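FOR IMMEDIATE RELEASE

10 January 2023

Nekley Report Finds Table-Clearing Machines Still Slower Than the Staff They Are Meant to Help

Café owners told to hold off on buying after 1,054 logged attempts

Nekley, which tests equipment for small food and retail businesses, today published its review of machines sold or promised for clearing tables, wiping counters and restocking shelves. The short version for owners: keep your money for now.

The review began in September and covers 1,054 attempts at ordinary chores by two systems, Molus and Jallero. Each attempt was scored on whether the job got done without a person stepping in. Molus finished 40 percent of its table-clearing attempts unaided. Jallero did worse on tables and somewhat better on shelves, where the goods were all one shape and faced the same way.

Both makers show demonstration videos in which a cup goes from table to tray in one smooth motion. Nekley's testers saw that happen too, usually with one cup on a bare table. Put a menu under it, or turn the handle the wrong way, and the success rate dropped sharply. Clear plastic and glass gave both systems trouble all through the review, and so did anything thin and flat.

Speed was the other problem. A six-item table took Jallero longer than most owners would let a customer stand and wait for it. Time spent on resets was left out of the makers' published figures and is included in ours.

A café table is a fair place to judge these claims.

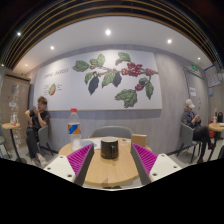 Nekley also looked at Jia, a training project that collects examples of people doing chores with hand-held grippers so that machines can learn from them. The idea is sensible and the examples are better than what was available before. But a person holding a gripper brings a person's judgment along with it, and the report found no good evidence yet that the judgment carries over when the person leaves. Jia's own target of 200 chores says little about how well any of them will be done.

The report recommends that buyers ask for a trial in their own shop during open hours, with their own dishes, and that they count every time an employee has to help. Any seller who will only demonstrate in a showroom should be asked why.

Nekley will repeat the tests when either maker releases a new version. The full report, with scoring sheets, is available on request from the Nekley press office.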